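Courses > Introduction to Automation > Handouts > Unit 3

Handout: Demonstration Visit, Hand-Held Grippers

Students will attend a demonstration led by Gisela Schmieder of Prekdale in August. Attendance is required and counts toward the unit grade. The visit begins at 9:30 a.m. in the Kerslake Building. Please read these notes beforehand.

1. Purpose of the visit

The session deals with the collection of household task data using a gripper worked by hand. The operator performs an ordinary chore, such as straightening bed covers, and the recording is later used to train a robot arm. Each group will complete 27 recordings.

The operator holds the tool by a pistol-style handle. Students should be able to find the trigger housing, the broad curved link arm and the two large round finger pads before the practical part begins. 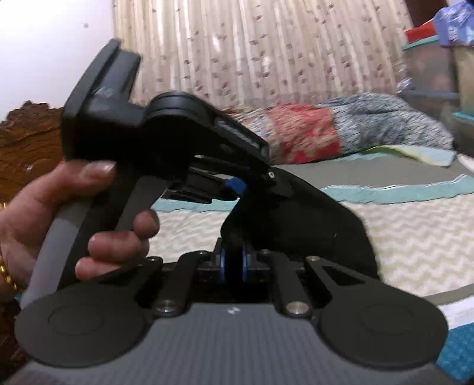 2. Conduct during the demonstration

Remove loose scarves and tie back long hair. Keep fingers clear of the linkage while the trigger is in use. Questions are welcome – please hold them until the operator has set the tool down.

3. Written work

Submit a report of two pages to Isla Quinlan. The report is marked out of 100, and a mark of 49 or lower must be resubmitted.

Contact: Unit Office, Adville Technical College | © Adville Technical College | Back to top

3 shares | 0 comments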